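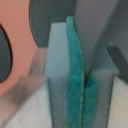 Dronia finger kit: foam pads or bare jaws?
Board: End effectors and tooling

stestska_bench
Mon 20 August
Fitted the Dronia kit to our kitchen test arm. It is a pair of jaws with stick-on foam pads and a wrist camera bracket. Pad compression is 2 mm at full close. Cartons are the hard case for us, as thin board dents before a bare jaw has enough grip.

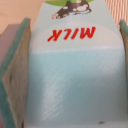

Cronin: Foam hides the problem. Set a proper force limit and bare jaws will hold a carton. We dropped pads in February.

stestska_bench
Which limit, though? Ours only steps in coarse units. The foam gives me some margin between steps.

ravavach_user
Pads are consumables. I had 300 cycles from a set before one edge lifted -- the Ravavach ones went past that, but they are stiffer. Have you tried cutlery?

stestska_bench
Next on the list. The carving fork is the one I expect trouble with: narrow neck, smooth handle, most of the weight at one end.

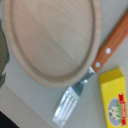 Settings for the fork test

Speed: 200 mm/s
Grasp point: handle, between the rivets
Repeats: 8 per pad set

Cronin: Run it without pads as well, or the numbers say nothing about the kit.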